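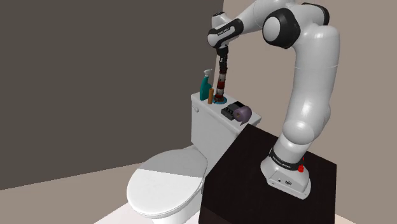
Tips from the Friday robot club: bathroom bench

Quick ones this week, typed up before the bus. We're doing the bathroom task in the simulator — stripy cylinder, blue holder, top of the toilet tank. Most of this works for the real arm too.

Come straight down. Fingers vertical over the holder before you lower anything. Coming in at an angle clips the orange-brown stick next door, or the black box on the other side.

Set a safe height first. Ours is 48 cm over the tank. Travel high, drop slow.

Spray bottle at the far end, leave it there. Move it once and every saved point is rubbish.

Loo roll — keep the tail in the model. Fouad Filali took it out to save time and then couldnt work out why his runs didn't match anybody else's.

Save after every good run. File name, your initials, run number. Hnat lost 900 runs in the Lukáč folder by calling them all "test".

Check the grip from the wrist view as well as the room view. With the striped cylinder between the fingers you want the round end cap facing you, brass dot in the middle. Look for the thin black pin on the side too, handy for telling if the thing has rolled. Teal disc behind is your other marker.

Don't squeeze harder to fix a bad grip. Open, back off, go agian.

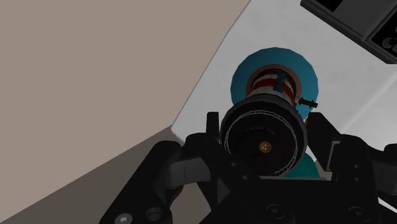 Imbridge, February

Scores so far for the Movach Cup heat. Best team on 598, that's Hnat Romaniuk's lot. We need 2 more teams to enter or there's no heat at all, so ask your mates.

Gudamach sheets are in the tray by the door. Fill in the grip width BEFORE you run. Pencil is fine.

Laptops charged please, only one socket works on the back bench.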